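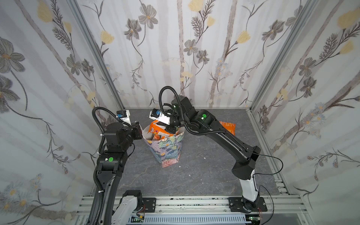
Visit to the Skusero gift-packing works, Meltholm

The Skusero site at Meltholm occupies two single-storey units joined by a covered passage. Visitors were admitted in June in groups, with the first group starting at 9.30 in the morning. Ours had 22 people in it, mostly from small retailers and mail-order firms. The tour lasted a little under two hours and followed the goods in the direction they travel, from the paper store to the dispatch bay.

Paper store

Bags arrive flat in cartons and are held on pallet racking along the north wall. The store is kept at 20 degrees. Our guide put more weight on humidity than on temperature: paper that has dried out cracks along the side folds when the bag is opened, and the print then shows a white line down each edge. Cartons are left in the store overnight before use.

Skusero lists 39 bag patterns at present. Florals account for the largest share of orders, and the pastel prints are ordered well ahead of the darker ones. Printing is done elsewhere, by Valentini, and only the checking is done at Meltholm. One bag per carton is opened, stood on a level surface and inspected for lean. A bag that leans goes back with its whole carton.

Opening and standing

Most of the loss occurs at this stage. A flat bag has to be opened without creasing the front panel, and the base has to be pushed fully down so that the bag stands unaided. The works uses a blunt wooden former for the base. The top edge is then folded open so that it holds its shape and leaves a clear mouth for filling. I tried three bags. The first stood well. The other two had bases that were not square, and both tipped when a packet was put in against one side.

The guide's advice for shops packing by hand was to do the opening in batches, well before filling, and to keep the opened bags away from doors.

Filling

The current line is the snack bag: crisps and similar packets in a paper gift bag, sold for parties and as an add-on to hampers. Snack packets are awkward goods. They are light, they are mostly air, and the crimped seam at the top is stiffer than the body of the packet. Three points were made here.

Packets go in upright, held by the top seam. A packet gripped round the middle bulges at both ends and catches on the rim.

The heaviest item goes in first and is set down on the base, not dropped.

A tall packet may be left standing above the rim. It can be folded over at the top, although several of the retailers present preferred it straight so that the name could be read from the front of a shelf. Orange and red packets are usually put with the paler papers, where they show up best.

No tissue is used under snack packets. Skusero tried it and found that the packets rode up in transit. Tissue is still used for the Jivier range of boxed sweets, which we saw only as finished stock.

Checking and dispatch

Filled bags are checked for torn rims, crushed corners and the correct contents, then set into divided trays. The divider matters more than the outer carton, as most scuffing comes from one bag rubbing on the next. The best day's output so far is 2,514 bags, a figure written on a board beside the dispatch door. Rejected bags are emptied and the contents used again if the packets are sound. The paper is baled.

Questions from the group dealt mainly with handles. Skusero does not fit them to the snack bag, on grounds of cost, and will supply ribbon separately. I also asked about minimum orders for a single pattern. The answer was one full carton – mixed cartons are available only in the weeks before Christmas.

Practical notes

Parking is at the rear, by the second unit. The floor in the passage is uneven and the paper store is narrow, with room for one person between the racks. Sample bags were handed out flat at the end of the visit, along with a price list. Tea was served in the front office, and the party left at 11.25.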